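The Sofa I Swore I'd Never Buy
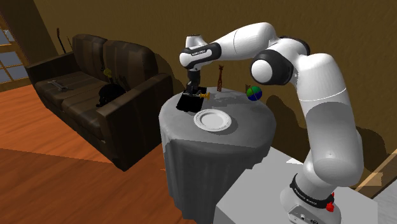

A dark two-seater and a round table with a gray cloth.

I've been apartment hunting in Rusgate since April, and I've learned one thing about myself: I'm a small sofa person now. Me! I grew up sprawled on a sectional the size of a parking space, and I moved that monster through 11 addresses (don't ask about the stairwell on Pollock Street).

Then I signed a lease on a place with 373 square feet and the sectional had to go. I cried a little. Then I went to Viveck, the secondhand furniture barn out past the river, and sat on every two-seater they had until the staff started bringing me water.

I paid $127 for mine, delivery included, and I love it in a way that's probably unhealthy. You have to pick your friends a bit more carefully, sure, and napping means folding yourself up like a lawn chair. But I can vacuum behind it! I can move it by myself at midnight if I get a better idea about the window!

My sister still thinks I'll cave and go big again. She sent me a listing last week for a three-piece set over in Fikgate, $853, cup holders and all. I looked at it for a long time and then I closed the tab.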